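Millside newsletter: Building and site notes

Changes to hot water flushing at Millside

From 11th May the weekly flushing of little-used taps and showers at Millside moves to a new schedule, prepared by Ilham Zaki with the water hygiene contractor, Walberg. The old schedule dated from before the east wing was refitted and still listed outlets that have been capped. It also left out the two showers on the upper floor.

Any outlet that has not been used for seven days goes on the list. Each one is run for 3 minutes, hot side first, then cold. Showers are run with the head held low over the drain to keep spray down. The person doing the flushing signs the log sheet with the outlet number and the time.
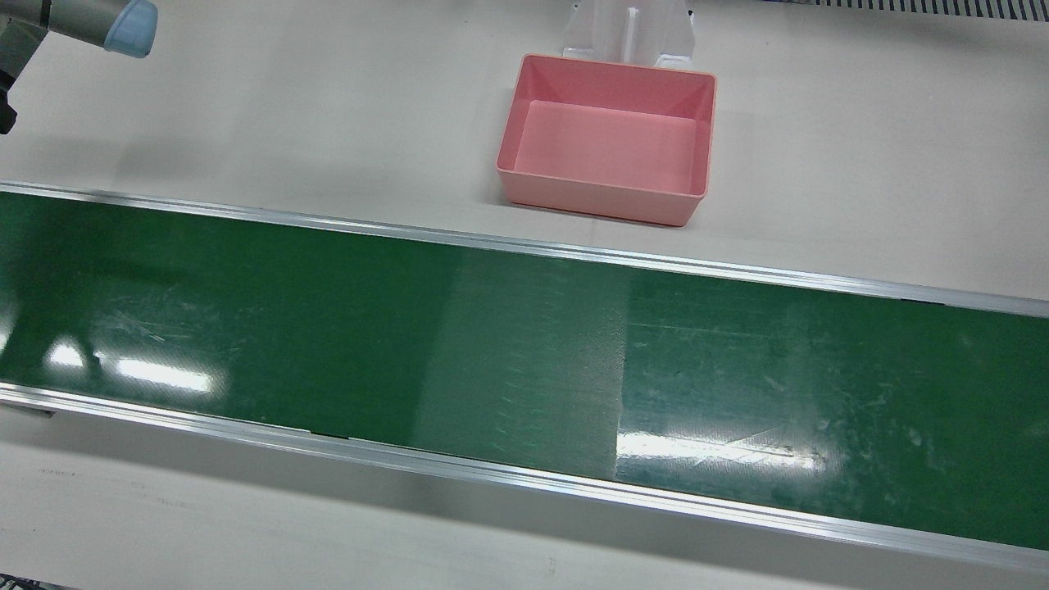 Does an outlet need flushing if it was used once during the week?
A short rinse of the hands does not clear the pipe run behind the tap, so treat it as unused unless it has been run for the full time.

Outlet numbers have been reissued. The new tags are white with black numbers and carry the prefix of the riser they are fed from. Old brass tags should be left in place until Walberg has checked the drawing against them — two risers were swapped on paper in February and the correction has not reached every copy. If the tag and the drawing disagree, write down both.

Temperatures are taken monthly at the outlets nearest to and farthest from the water heater. Hot water should reach 123 degrees Fahrenheit or more within a minute at either point.
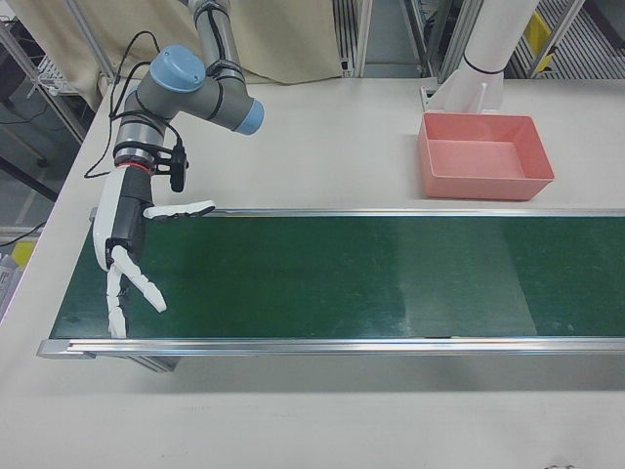
A reading under that figure is repeated after the heater has recovered, and a second low reading is reported to the site office the same day. Do not adjust the mixing valves. They are set and locked by Walberg, and a changed setting at one valve shifts the return temperature on the whole loop.

Shower heads and hoses are taken down every quarter, descaled and disinfected. Spares are kept in the Weerakoon store, 20 of each, so that a clean set goes up when the old set comes down. Hoses with split liners are thrown away.
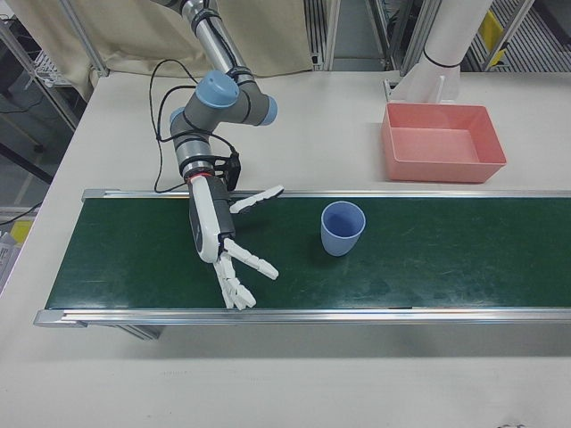 Site notes, Millside.

The Vorngate building is on a separate supply and keeps its present schedule. Log sheets for both buildings go in the tray outside the site office, and completed sheets are kept on file for 2 years. Questions about tag numbers should go to Ilham Zaki.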